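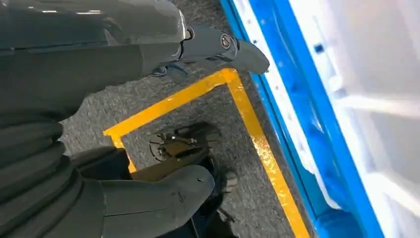
*Posted by Sarkoto, Wednesday evening, kettle on*

So I've joined a robotics course! Fifteen of us, one evening a week, run by Wonel (the training people up at the Hlongwane building), and I came home last night so full of it that I bored the whole house until bedtime.

The project for the term is parts handling. Big awkward car bits, blue racks, white bins, and yellow tape on the carpet to mark out corners and boxes. I'd pictured us writing code in neat rows. Instead I spent 90 minutes of my first session arguing about where a hand ought to take hold of a piece of plastic.

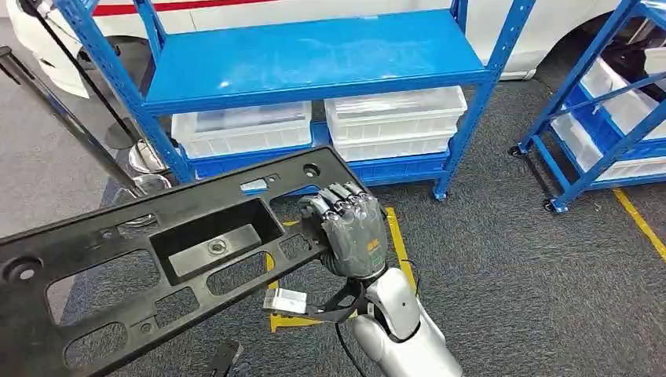

My team wanted to go for the edges every time, and I was very loudly on the other side (sorry, team). A big panel full of holes gives you loads of places to hook your fingers, but then you've got to let go again, and I kept imagining it all snagging. We agreed to try both and write down 100 goes of each before anyone's allowed to say "told you so". My notebook is already a mess of arrows and I've called our plan Ovel, which means nothing at all, I just liked the sound of it.

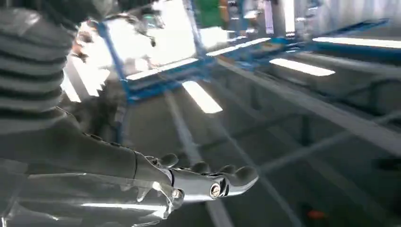 The other thing I've learned is how much you take your own wrist for granted. I sat at breakfast turning a cereal box over and over, trying to work out which bit of me was doing the turning! Thumb last, I think. I need to check that with a heavier box.

We've got up to 7 more sessions before the show-and-tell in May, and my homework is to draw the racks from above with all the gaps marked. I've lost my good ruler, so if anyone reading this borrowed it, I'd like it back by next week please.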